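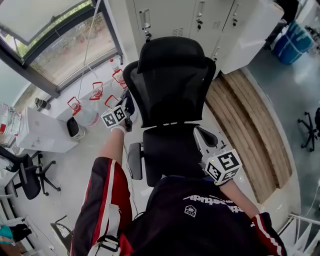 Mesh chairs and the break corner - what are you lot doing?

Máté Szabó
7 Oct 2022
Finally sorting our office out and I'm loving it! Black mesh chairs with a tall headrest, light grey lockers along the wall, and the white counter under the window is now the water spot. Clear jugs with red handles, easy to grab, easy to see when they need filling. Best change we've made all year.

drosska_8
Lovely, but I'd never keep water on a windowsill side. Ours went green by January. Lockers are a yes from me though - ours are Hyvönen, 400 each and worth it.

Máté Szabó
Ours gets drunk far too fast for that! And the light there is half the fun, with all those trees outside. The tall white locker cabinet is my favourite bit, one compartment has bottles and little containers in it and the desks stay so much clearer.
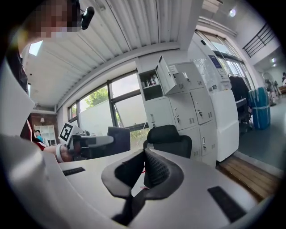

Yevdokiia Vasylenko
Not sure about shared lockers for bottles, mine always wander off. Give everyone a door with a name on it. And do try the headrest lower, it made my chair so much comfier!

Máté Szabó
Names on doors, yes! Doing that tomorrow.

drosska_8
Still moving the jugs if it were me.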